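Fultik Home Navigation Kit - User Guide
Section 3: Setting up the practice apartment and running a first route

Read this section after the software is installed and the license key has been accepted. You do not need the real robot for any of it. The practice apartment is a simulated home with tiled and wood-floored areas, and the kit drives a simulated robot through it using the same commands the real base takes.

Allow an hour for the first run. Later runs take a few minutes.

3.1 Before you start

1. Close any other program that uses the graphics card.
2. Check that you have 8 GB of free disk space. The recorder stops without saving if the disk fills up.
3. Open the Fultik launcher and select Practice, then Apartment.
4. Wait for the status line to change from Loading to Ready. The first load builds a cache and is slow.

Note: The Apartment scene is supplied by Nzioka and is updated separately from the kit. If the launcher offers a scene update, accept it before you record anything. Routes recorded in one scene version will not replay in another.

3.2 Checking the head camera

The head camera looks down at an angle by default. At the start point it should give you a view with a doorway in it. Use the doorway to check that the camera is live and that the pan direction is correct.

1. Select Cameras, then Head.
2. Press Start. A live view opens in the left panel.
3. Set Resolution to Low for now.
4. Press the left arrow key once, then the right arrow key once. The view should pan and return.
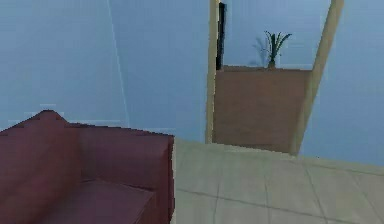 Figure 3-1. Head camera at Low resolution, doorway at upper right.

If the view pans the wrong way, open Cameras, then Advanced, and turn on Reverse Pan. Do not fix it by swapping the keys. The recorder logs the pan value and your key settings are not saved with the route.

Low resolution shows stair-stepped edges on furniture and door trim. This is normal and does not affect the collision check, which uses the scene geometry and not the camera picture.

3.3 Setting the keep-out distance

The keep-out distance is the gap the robot leaves between itself and furniture. The default suits most rooms. Soft furniture needs more room than the default gives, as arms and cushions can stick out past the base of the piece.

1. Drive the robot toward the sofa with the W key. Tap the key, don't hold it.
2. Stop when the sofa fills the lower right of the view.
3. Open Safety, then Keep-out.
4. Click the sofa in the map panel. Its outline turns yellow.
5. Raise the value by 2 steps and press Apply.
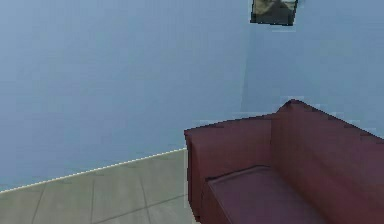
Bo-ram So wrote to us that 2 steps was too much in a narrow hallway, where the planner refused to find any path at all, and that going back to one step cleared it up. The value is set per object, so you can keep a wide gap in an open room and a tighter one in a hallway.

Caution: Never set Keep-out to zero on a route you plan to send to a real robot. The practice apartment will allow it. The base unit will not stop itself in time.

3.4 Recording a route

1. Press R to start recording. A red dot shows next to the timer.
2. Drive to the first waypoint and press Space.
3. Turn the head camera to each side before you move on. The planner uses these side views to place itself later.
4. Drive to the next waypoint and press Space again. Use at least 3 waypoints.
5. Press R to stop.
6. Type a name for the route and press Save.

The view may tilt while the head is turning. Let it finish before you press Space, or the waypoint is stored with the wrong heading.

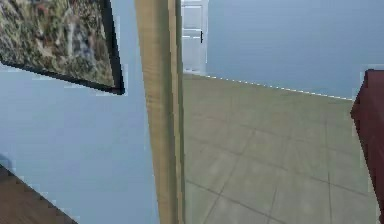

Posts and door frames make good places for waypoints. They have straight edges that the planner can match from either direction. Bare walls do not, and a waypoint facing one will often be marked Weak in the route list. To fix a weak waypoint, select it, press Edit, and turn the robot until the mark changes to Good. You do not have to record the whole route again.

The recorder holds up to 1,671 camera frames per route. When it reaches the limit it stops by itself and saves what it has. Long routes should be split and joined afterward with Route, then Join.

3.5 Checking the arm before replay

The arm must be in its travel position before a route is replayed. If it is not, the launcher shows Arm Not Parked and the Play button stays gray.

1. Select Cameras, then Arm View.
2. Press Park and wait for the message Parked.
3. Look for the square marker on the arm. It must face the camera with its whole border in view.
4. Check that the floor ahead of the arm is clear.
5. Select your route and press Play.

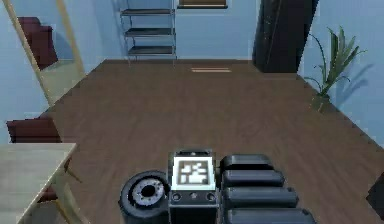 Figure 3-2. Arm View with the square marker facing the camera.

If the marker is partly hidden, press Park a second time. If it is still hidden, close the scene and load it again - the arm goes back to its factory pose on loading.

Caution: Tables are the most common cause of a failed replay. The route stores where the base went but not where the arm was, so a path that was clear during recording may not be clear with the arm in a different pose.

3.6 If replay stops early

Blocked: An object is inside the keep-out distance. Lower the value for that object by one step, or move the waypoint.

Lost: The planner could not match its view. Add a waypoint between the last good one and the place where it stopped.

Scene Mismatch: The scene was updated after the route was recorded. Record the route again.

Timeout: Replay took almost twice as long as the recording. Close other programs and try once more.

Owners of the older Clultitz controller should also read Appendix B, as the Park command is on a different button. Routes saved here can be copied to the base unit as described in Section 4.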